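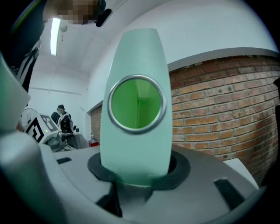 4. Getting the two hands to agree on where they are

I want to spend a bit of time on the pose pipeline, because it ate most of our spring and because the learning results in Section 5 don't make much sense without it. The short version is that we had two hand-held grippers, each with its own wide-angle camera and its own inertial unit, and for a long while each one tracked itself beautifully and had no clue about the other. Put a flat object between them and ask how far apart the fingertips were, and the answer wandered all over the place.

4.1 What we tried first

Our first version ran a separate visual-inertial tracker per gripper and stitched the two maps together afterwards. Horacio Alarcón wrote the stitching code (we called it Calleck, and the name stuck to the whole tracking package), and on a slow sweep through a room with plenty of texture it did a very nice job. Brick walls are great for this, by the way. Blank white walls and ceilings are terrible, and a large pale object held close to the lens is about as bad as it gets, because the features that remain are squeezed into a thin band near the rim, right where the lens model is at its weakest.

We lost a lot of recordings that way. The tracker wouldn't crash or complain, it would just slide. A gripper that had been sitting perfectly still would drift sideways in the reconstruction while the other one stayed put, and the policy trained on that data would then learn a little sideways shuffle before every grasp. It took me far too long to spot this. I was convinced for weeks that the shuffle came from the action chunking, and I rewrote that part twice (sorry, Horacio) before Chae-won Shin plotted the raw relative pose and there it was, the same shuffle, sitting in the training data.

4.2 Adding the cubes

The fix was pretty low-tech. We put a cube with square fiducial markers on top of each gripper and added a third view from the operator's head, so that at any moment there is a decent chance that one camera sees both hands. The markers don't replace the inertial tracking. They come in as occasional relative-pose factors in the same graph, and whenever both cubes are in view we get a direct measurement of one hand with respect to the other, with no map involved at all.

Figure 3 shows the kind of moment we care about most. One jaw is braced against the table while the other hooks under a corner of the lid and tips it up, and the lid itself covers a good part of the tabletop. 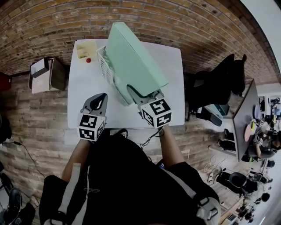
Figure 3. Lid task from the head view, with a marker cube on each gripper. The right gripper lifts a corner of the lid while the left one presses on the table beside it.

The braced hand is what makes this task interesting from the software side. A person does it without thinking: one hand stays down, the other does the work, and the force you feel in the still hand tells you plenty about how the lid is behaving. Our state vector has none of that force information. All the policy gets is geometry, so the geometry had better be right, and an error of a centimeter between the hands is enough to turn a clean hook under the rim into a shove.

Detecting the markers was the easy part. Weighting them took real work. A marker seen at a steep angle gives you a pose that can flip between two nearly equal solutions, and a naive optimizer will happily follow the wrong one. We ended up keeping both solutions for up to 12 frames and letting the inertial prediction vote. If neither one has clearly won by then, we throw the detection away and coast. I tried longer windows too, and all they did was make the solver slower.

4.3 Time offsets

Three cameras means three clocks, and I wish I had taken this more seriously on day one. We treat each camera's offset as an unknown and solve for it along with everything else, using a short wave at the start of every recording where the operator swings both grippers back and forth. The initial guess comes from cross-correlating the rotation rates. After that the offset is allowed to drift slowly, which it does, especially in long sessions.

We also tested a fixed offset per session. It was fine for slow tasks and clearly worse for the lid, where the interesting bit is over quickly and a small timing slip lands right on top of the contact.

4.4 From tracks to training data

Once the trajectories are solved, a tool named Sakora goes through them and decides what is usable. It checks the residuals on every marker factor, the gap since the last shared sighting of both cubes, and whether the two fingers of a gripper ever report an opening that isn't physically possible. Segments that fail get cut out, and the rest of the recording stays. Our older filter rejected the whole recording on any failure, and we were tossing perfectly good approach motions just because the last second went bad.

For the experiments in this paper we recorded 200 demonstrations of the lid task and held out 30 for validation. Actions are expressed in the frame of the opposite gripper for the translation part and in the gripper's own frame for rotation. It's an odd mix, I know. We got there by trial and error, and my best guess at why it helps is that the distance between the hands is what you really want to control when something rigid sits between them, while the wrist angle mostly depends on what that one hand is touching.

One open problem is the still hand. The policy treats a hand that isn't moving as a hand that isn't doing anything, and small errors in its pose are penalized exactly as much as errors in free space. Chae-won has been testing a contact term that raises the penalty whenever a hand has been stationary near a surface for a while. It looks promising on the lid and does nothing much on the other tasks, so we left it out of the main results and report it separately in the appendix, along with the solver settings and the full list of rejected segments.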